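Buscar productos, proyectos… Buscar

Kit Piron de brazo de sobremesa para clubes y aulas

Referencia 407 · Brazo, pinza de dos dedos, fuente y cuaderno de retos

Si en tu centro ya habéis hecho el seguidor de línea, el sumo y el laberinto, el Piron es el paso que viene después, ¡y menudo paso! Es un brazo pensado para trabajar encima de una mesa normal, con alumnos alrededor, y para que lo monten ellos mismos (las tapas se quitan con la misma llave que viene en la bolsa de tornillería). Lo desarrollamos en Andent junto con el club de robótica de Dakdale, que lleva desde septiembre peleándose con él tarde tras tarde y mandándonos listas de cosas por mejorar.

El reto de la cocina

De todo lo que trae el cuaderno, la prueba favorita en Dakdale es la cocina. Se pone un horno de sobremesa desenchufado con la puerta abajo, se reparten unas verduras de juguete por delante y el equipo tiene que conseguir que el brazo las lleve de una en una a la rejilla. Parece cosa de niños pequeños hasta que toca la berenjena: es lisa, alargada, y según por dónde la cojas gira entre los dedos. La patata, en cambio, se deja coger casi desde cualquier lado, y por eso recomendamos empezar con ella.

Cada equipo tiene 30 minutos para preparar sus movimientos y 2 intentos puntuables. Se permite grabar trayectorias a mano, programarlas o mezclar las dos cosas. En el club hay quien jura por lo primero y quien no toca el brazo si no es desde el teclado, y las discusiones son estupendas.

Qué incluye

- Brazo Piron en piezas, con motores ya numerados
- Pinza con dos juegos de dedos
- Fuente de alimentación y cable de datos
- Cuaderno de retos en castellano, con hojas de puntuación fotocopiables
- Mordaza para fijar la base a la mesa

El horno y las verduras no vienen en la caja. Cualquier cocinita de juguete con rejilla sirve, y las verduras de plástico que ya tengáis por el aula de infantil, también.

Para el montaje

Contad con dos tardes de club. La primera se va en la base y el hombro; la segunda, en la muñeca y el cableado, que conviene hacer sin prisa y dejando holgura en el codo. Si el brazo se queda corto al girar, casi siempre es un cable demasiado tirante. El paso de calibración está en la página final del cuaderno (¡no os lo saltéis, por mucha gana que haya de verlo moverse!).

Una superficie con algo de agarre ayuda muchísimo. Sobre melamina pelada los objetos redondos salen rodando en cuanto un dedo los roza; con moqueta fina o fieltro se quedan donde están.

Compatibilidad

Los dedos de la versión anterior (referencia 402) encajan en la pinza nueva. El soporte Bhatt para portátil se atornilla a la misma mordaza y deja la pantalla a la altura de quien programa.

Préstamo a centros

Tenemos unidades de préstamo para clubes que quieran probar el reto de la cocina antes de decidirse. Escribidnos contando cuántos alumnos sois y qué habéis hecho hasta ahora, nos encanta leerlo.
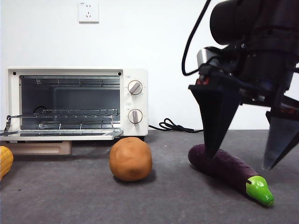 Bhupendra Sandhu: Nosotros dejamos que cada equipo eligiera el orden de las verduras y cambió mucho la prueba, porque los que dejaban la berenjena para el final llegaban sin tiempo. ¿El segundo juego de dedos se puede pedir suelto? Los nuestros ya están bastante gastados.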